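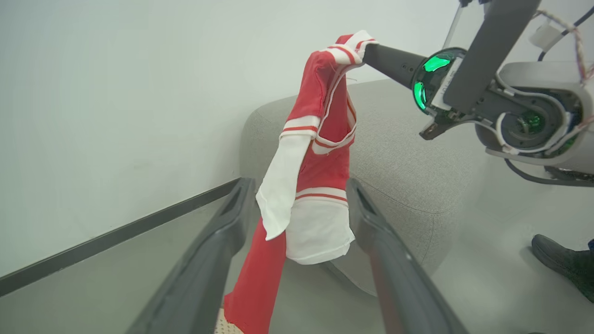

Stayed up past midnight for the last episode of Virnby and I want those hours back. All season they've promised us a death, and everybody at work had money on Shaohua Tang's coach, what with the cough. I'd even planned to watch in team colours, and the red and white top, stripes at the neck and all, is the closest thing I own to what the Plitow girls wear on the show. Fat lot of good it did them. They lost the final by 3 points and the coach is in splendid health.
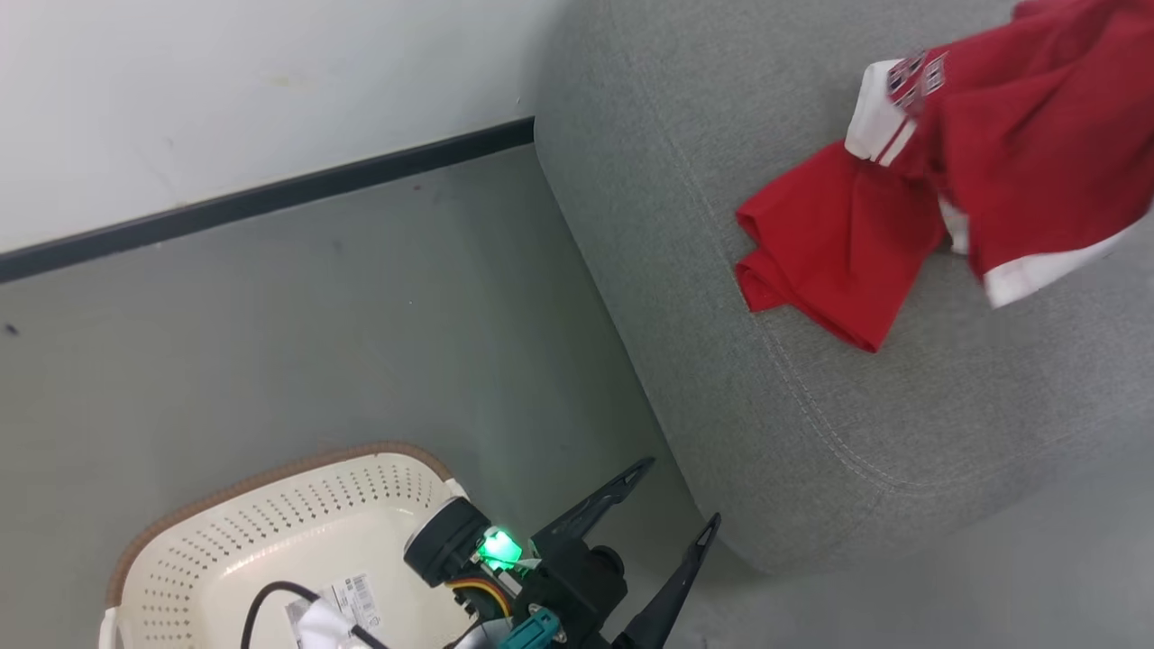
Who died, then? The accountant. The accountant, who has had maybe four lines since July and spent two of them asking for a stapler. Junhao Duan rang before the credits were done, howling, and Cuiping has sworn off television until the next season is announced. The fan forum had 557 new comments by breakfast, most of them in capitals. I read over half and added one of my own, in favour of the stapler.

Must return Jingyi's casserole dish.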